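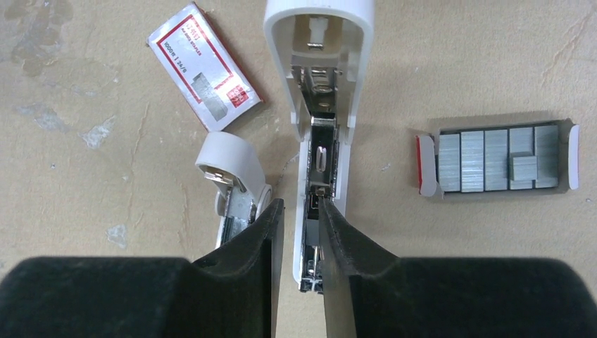 Loltitz Stationery Lines: README and data card

Version 2

Loltitz Stationery Lines is a table of order lines for office supplies, with the wording typed by the person who placed the order kept beside a cleaned description, a category and a unit. It was compiled by the records office at Jastier from the internal order forms of a single employer, Kurek, which buys for its own offices and for a small print room. The release holds 4000 lines. Each line is one item on one order.

The table was made for work on matching short, untidy product text to a fixed list of items. It is also of some use for teaching data cleaning, as the errors in it are real and have been left in place in the raw column.

Contents of the release

lines.csv – the main table, one row per order line
items.csv – the fixed list of items that the lines are matched to
units.csv – the permitted units and how they convert
changes.txt – differences between this version and the last
licence.txt – the full licence text

All files are UTF-8 with Unix line endings. The CSV files use a comma as the separator and double quotes around any field that contains a comma, a quote or a line break. There is a header row. Empty means empty; the strings NA, null and none are not used as markers, although "none" does occur in raw_text where somebody typed it.

Columns in lines.csv

line_id: A string. Unique within the file and stable between versions. The letters at the start have no meaning and should not be parsed.

order_ref: A string. Lines from the same order share a value. The original order numbers were replaced before release and the key was destroyed.

month: The name of the month in which the order was placed, in English. The year is not released.

raw_text: The description as typed. Spelling, case, spacing and punctuation are untouched, apart from the redactions described under Privacy.

clean_text: The description after cleaning. Lower case except for units and paper sizes. Abbreviations are expanded where only one reading was possible.

item_id: The matched item, pointing to items.csv. Empty if no match could be made.

quantity: A whole number. This is the number ordered, in the unit given, before any conversion.

unit: One of the values in units.csv.

category: One of the eight categories listed further down.

match_note: Free text left by the person who made the match. Usually empty.

Categories

Paper and card
Envelopes and mailing
Pens, pencils and markers
Fastening and binding
Filing and storage
Adhesives and tapes
Desk equipment
Other

Staplers and hole punches are in Desk equipment. Staples, paper clips, treasury tags and comb spines are in Fastening and binding. The split follows the Kurek order form, where anything expected to last was charged to one budget and anything used up was charged to another. Users who want a stapler and its staples together should join on the family column in items.csv.

Other is a true remainder. It holds batteries, desk fans, tea towels and similar things that reached the stationery form because there was no other form to put them on. It should not be used as a training class.

How the lines were collected

The order forms were exported from Trirkum, the purchasing system in use at Kurek at the time. Trirkum offers a catalogue search and a free text box. Staff could use either, and in practice most used the free text box, even for items that were in the catalogue. Only lines entered through the free text box are included, so the table says nothing about how people search a catalogue.

Orders that were cancelled before approval were dropped. Orders that were approved and then part-filled were kept, with the quantity as requested. No delivery or invoice data is included.

The export cut every description at a fixed length. Where this happened the last word in raw_text is often incomplete, and clean_text restores it only if the word was plain from what remained.

How the lines were matched

Matching was done by hand. One person proposed an item for each line and a second person checked it without seeing the first choice. Where the two differed, the line was discussed and either settled or left with an empty item_id. The rules used were these.

A line is matched to the most specific item that its text supports. "Staples" alone is matched to the general item for staples, with no size. "Staples 26/6" is matched to that size.

A brand name is ignored unless it changes the item. Brand names are kept in raw_text and removed from clean_text.

If the text and the quantity disagree, the text decides. A line reading "one box" with a quantity of 12 in the form keeps both, and the match_note says so.

Colour is a property of the item for pens, card and folders. For everything else it is dropped.

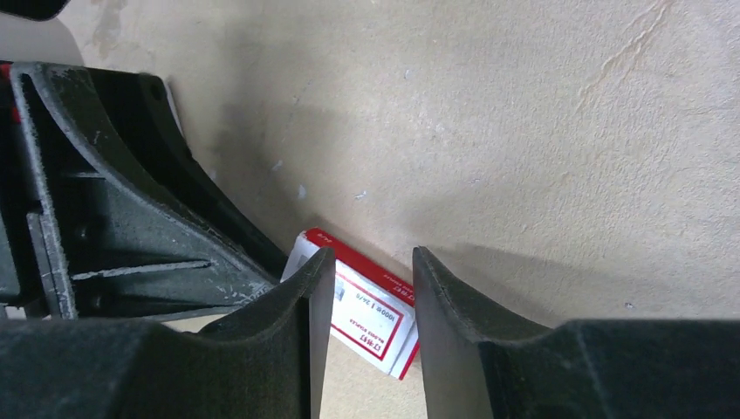
Are staple sizes treated as text or as numbers?

They are stored as text, in the size column of items.csv. The first part of a size such as 24/6 is the wire gauge and the second is the length of the leg in millimetres, so the two halves should not be divided or sorted as a fraction.

Spreadsheet programs are a common source of damage here. Opening items.csv by double-clicking may turn some sizes into dates, and saving the file afterwards makes the change permanent. Import the column as text, or read the file with a script that sets the type. The same applies to size values copied out of clean_text into a new sheet.

Size notation in the raw text

Staple sizes are the least regular part of the table. The same size may be written with a slash, a hyphen, a full stop, a space or nothing at all. Some lines give the gauge only. Others give a house number from a maker's range, which can't be turned into a gauge and leg length without that maker's list; these lines are matched to the general item, and the house number is kept in match_note.

Sizes 24/6 and 26/6 are often swapped by the people ordering. Both have the same leg length and many desk staplers accept either, but the wire in 24/6 is the thicker of the two. The table keeps them apart. Where a line asks for "24/6 or 26/6" it is matched to the general item.

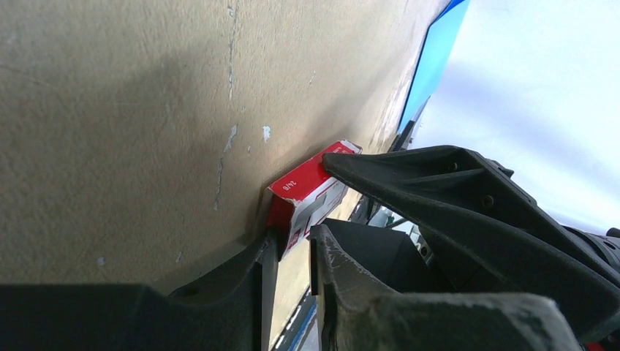

Red and white box, end marked 24/6.

Units and pack sizes

The unit column takes the values each, box, pack, ream, roll, set and pair. Box and pack are not interchangeable in items.csv but were used as if they were on the forms. The unit as typed has been kept wherever it was one of the permitted values.

Pack size is recorded only where raw_text states it. Staples are most often ordered by the box, and a stated box size of 1000 is common, but many lines give no figure. Do not fill in a missing pack size from other lines for the same item. The office and the print room bought from different suppliers, and the boxes did not hold the same amount.

Quantity is therefore a poor guide to how much was used. It is better suited to spotting odd lines – a ream entered as "each", for instance – than to any estimate of demand.

Known problems

The text comes from one employer and one country. Names for things are British: drawing pins, hole punch, treasury tags, sticky tape. A model fitted to this table will probably do badly on North American text.

Staff copied old orders. Identical raw_text values recur across orders, along with their spelling mistakes. Split by order_ref and then remove repeated raw_text from the test part, or scores will be too high.

May is over-represented. Unspent budget was cleared in that month, and the orders are larger and more varied than at other times. Month should not be read as a sign of need.

Almost all lines in Filing and storage come from the offices; the print room had its own arrangement for boxes and shelving, outside Trirkum.

A few lines contain two items joined by "and" or a plus sign. They are matched to the first item named, with the second in match_note. They have not been split, in order to keep line_id stable.

Privacy

Names of staff, room numbers, telephone extensions and cost codes were removed from raw_text and replaced with a single underscore. Redaction was done by script and then read through. Prices and suppliers were left out at the request of Kurek. If you find something that should have been removed, report it by line_id and do not quote the text in the report.

Changes in version 2

The categories were cut to the present 8 by merging Labels into Adhesives and tapes.
The size column in items.csv is new. Sizes were previously part of the item name.
Line breaks inside raw_text are now kept. Version 1 replaced them with spaces.
Several lines for laminating pouches moved from Paper and card to Filing and storage.

Licence and citation

The tables may be copied, changed and shared for any purpose, provided the source is named and changes are stated. Cite as: Jastier records office, Loltitz Stationery Lines, version 2. Corrections to matches are welcome and should give the line_id, the present item_id and the proposed one.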